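3.2 Livestock losses to leopards in the Prumska valley

Records of leopard attacks were taken from the herding register at Oduvis, where owners report each loss within two days to qualify for payment.
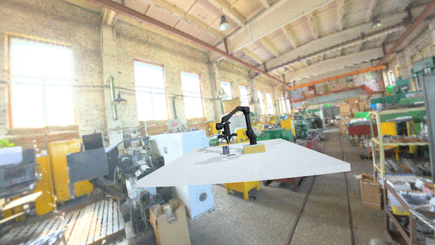
Figure 3. Simulated arm above a white table with small blocks.

We kept only those reports in which a ranger had visited the site and found tracks, drag marks or bite wounds to the throat. This left 45 attacks on goats and sheep, 18 of them inside a night enclosure. The remainder took place on open grazing, mostly in the scrub between Pito and the river.

Attacks inside enclosures were less common but did more damage. In 8 cases the leopard killed several animals and carried off only one — a pattern that herders at Pito described to us before we had seen the register. Thorn fences were the usual barrier at these sites, and most had a gap at the gate or a low section next to a tree.

Losses peaked in March, when herds are moved uphill and kids are still small. We found no link with moonlight. Dogs were present at many of the enclosures that were entered, so their value as a deterrent remains unclear. Reports from the Batista side of the valley were left out, as rangers there did not begin site visits until the second year of the study.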